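The Plaltarcombe Robotics Laboratory has completed its October block of operator training at the Trindport site. A short summary follows.

1/ Trainees guide the arm through each task by remote control. The recorded motions are then used to teach the Kamata controller. Every trainee completed 34 demonstrations before sign-off.

2/ The block was led by Anca Enache, who also revised the operator handbook in July. The revision adds two sections: one on pacing, one on when to discard a run.

3/ Operators are reminded that hesitation is recorded along with everything else. If a grasp goes wrong, please stop the run and begin again -- do not correct it halfway.

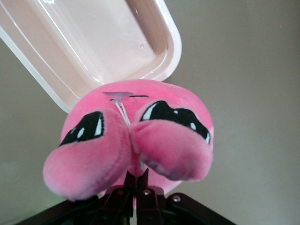 4/ Soft goods remain the hardest part of the course. Fabric gives under pressure, and new operators tend to close the fingers too far. With a plush toy such as the pink one, the handbook asks for support from below and steady, light pressure. Cords deserve equal care: a thin string like the one on its suction cup should be kept clear of the fingertips.

5/ Registration for the next block, held jointly with Clallenik, opens October 30, 2024. Two places are set aside for returning operators.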